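Ekidlow grasping study: questions we keep getting
Updated Mar 17, 2022

Did the robot really learn to tidy a table by watching people?
Partly. The Ekidlow method trains on recordings of people handling household items, then adds a much smaller set of robot attempts. The first part gets the headlines. We think the second part does more of the work than the summary lets on, and our own tests haven't settled it.

How much data was used?
The Draltdale group used 400 human recordings and 26 robot sessions. Those sessions took far longer to set up and run, so calling the result "cheap" depends on whose hours you leave out.

What is Odo?
Odo is the part of the software that guesses where a grip should go. Lau is the older version, which we use for comparison. Odo beat Lau on rigid items in our repeat of the study. On soft or see-through ones the gap was too small to get excited about.

Why do you keep harping on about bags and wrappers?
They're where most of these systems come unstuck. Clear plastic confuses depth sensing, and a crinkly package changes shape once it's squeezed. A paper that tests only mugs and blocks can post a lovely score and tell you very little about a real kitchen bench.

Are the layouts random?
They're meant to be. We drew 12 layouts by lot and threw out 2 that had objects stacked out of reach. A stricter lab might have kept them as failures, and we list them separately so you can do that yourself.

What sort of clutter counts as hard?
Anything where one item hides part of another.
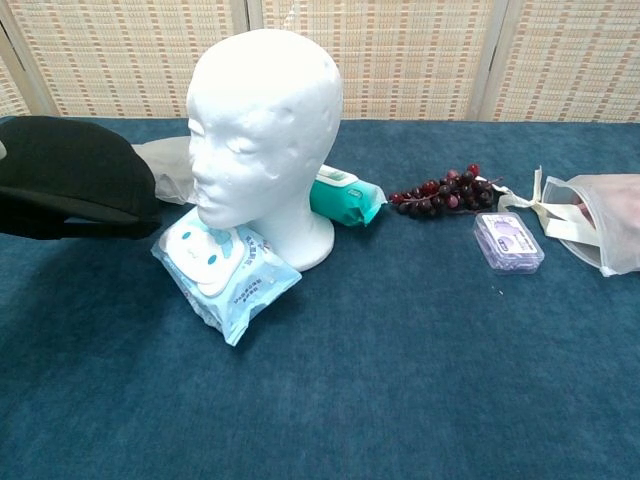

A foam head with a cap and a crumpled plastic bag behind it is a fair test of that, and so is a mesh drawstring bag with its ties trailing across the carpet. Artificial grapes are awkward in another way — a grip that looks sound from above may hold only a berry or two. Odo's confidence score doesn't seem to know the difference, so we'd ignore it for now.

Would you use this method at home?
No. We'd like to see it repeated by a lab with no stake in the colour of the results chart.

Can I get the recordings?
The layouts and our scoring sheets are available on request. The original recordings belong to Draltdale, and you'll need to ask them.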